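Speaker notes – Small grants, long reports: matching what we ask to what we give

Session for programme staff and board members of member foundations, 26 January 2019
Prepared by the grants office, Breltholm Foundation

Opening (keep short)

Good morning, and thank you to the hosts for the invitation. The subject of this session is reporting: what funders ask of the organisations they support, when they ask for it, and what becomes of the answers.

Breltholm is a funder of modest size. In our last full year we made 97 grants. Many of them were small, and the smallest was for £500. Until recently, every one of those grants carried the same reporting terms as our largest multi-year award.

I should like to describe how we came to change that, and to say plainly where the change has not yet worked.

Slide 2 – Where we started

Our standard report form had grown over a long period. Questions were added when a trustee raised a point, when our auditors made a suggestion, or when a single grant had gone wrong. No process existed for taking a question out again.

A community group with one part-time worker was asked for a budget variance table, a statement of outcomes against plan, a risk update and a paragraph on lessons learned. The group with the £500 grant completed all of it, and attached receipts.

Pause here. Ask the room who has a form older than their present grants policy.

Slide 3 – What we did with the reports

We looked back at a full year of reports and asked a simple question of each: did anyone at the foundation make a decision on the strength of it? In most cases the report was logged, checked for completeness and filed. Programme staff told us that they learned more from a telephone call or a visit.

There is a cost on both sides. Grantees write in evenings and at weekends, and staff spend time chasing late forms which they do not then use. Neither cost appears in any budget line.

[If asked about method: the review was carried out by our own staff over the summer. It was an internal exercise and we do not put it forward as research.]

Slides 4 to 6 – pictures
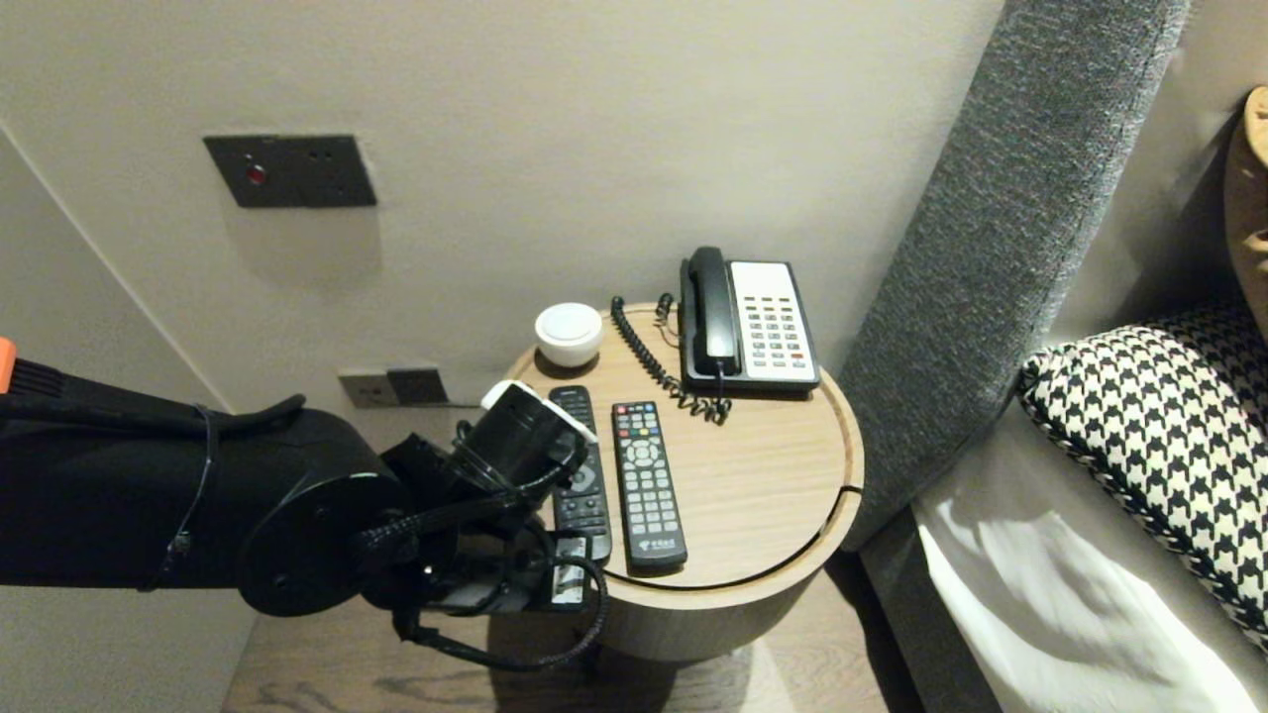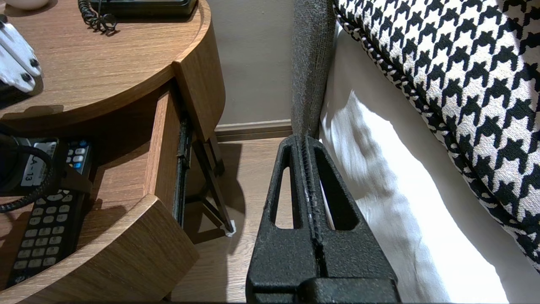
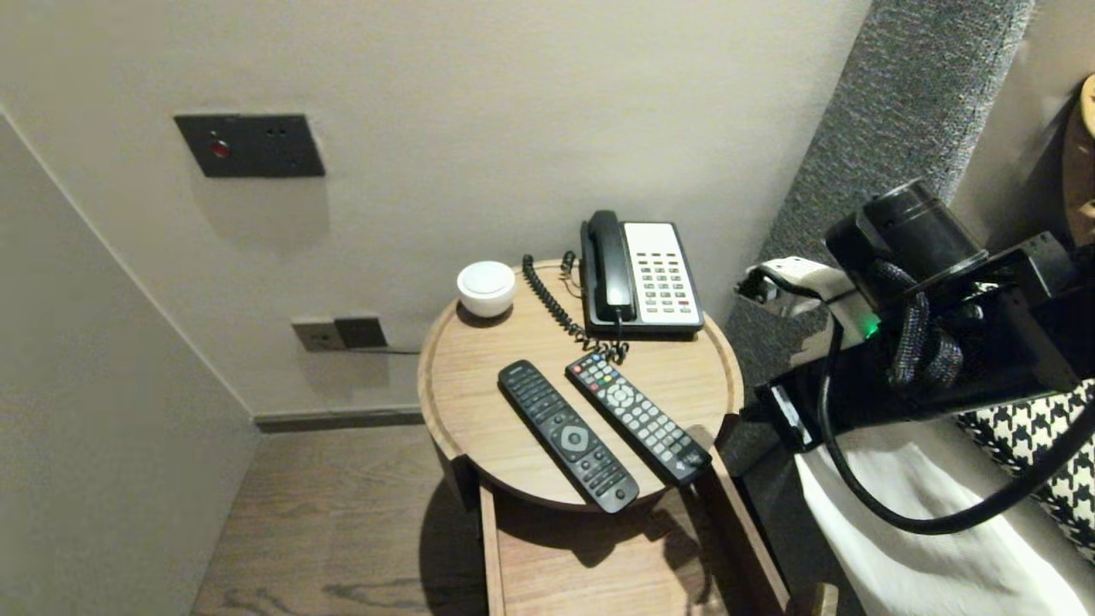

Slide 7 – The new terms

We now work with 3 levels of reporting. The level is set when the grant is approved and is written into the award letter, so that the grantee knows from the first day what will be expected.

Level one: a short conversation by telephone at the end of the grant. The member of staff takes the note and sends it to the grantee to correct. Nothing further is required.

Level two: one written report, no longer than 2 pages, in whatever form the grantee already uses for its own board or for another funder.

Level three: an annual written report with accounts, and a meeting each year. This is kept for multi-year awards and for grants where our money is a large share of the organisation's income.

A programme officer may move a grant up a level during its life, but must record why and must speak to the grantee first. Moving a grant down a level needs no permission.

Slide 8 – Accepting other funders' reports

This part depends on colleagues in the room. We have an understanding with the Cloutier Fund, under which a shared grantee may send a single report to both of us. Cloutier's financial year does not match ours, and for some months that was treated as an obstacle. In the end we agreed to accept whichever date fell first.

The Prustudent Trust has joined for its education grants only. Its trustees wished to keep one question of their own, on the number of young people reached, and this is attached as a separate line.

Slide 9 – Systems

We keep our records in Hamix. It was set up on the assumption that every grant would produce a form, and it marked every level one grant as overdue. Staff were for a time entering blank forms in order to clear the warnings. This was put right in October.

Any foundation considering a similar change should speak to whoever manages its database before the policy goes to the board. We did so afterwards.

Slide 10 – What has not worked

Notes of telephone calls vary a great deal. Some run to a full page and some to a single line. We have issued guidance and will look at the matter again.

Some grantees have continued to send full reports although they were told not to. Several explained that they feared a shorter report would count against them at renewal. A letter from us was clearly not enough to settle that concern, and programme officers now raise it in person.

Two trustees remain of the view that a written report should be required for every grant, on grounds of public accountability – a serious point, and one the board has agreed to return to when the new terms have run for a full year.

Slide 11 – Questions for discussion

Which questions on your present form led to a decision in the past year?

At what size of grant does a written report become reasonable?

Would your board accept a report written for another funder?

Allow at least fifteen minutes. If discussion is slow, begin with the second question, as most boards will have a figure in mind already.

Close

Copies of the award letter wording and the guidance on call notes are on the table by the door. Members who would like the wording in an editable form may write to the grants office.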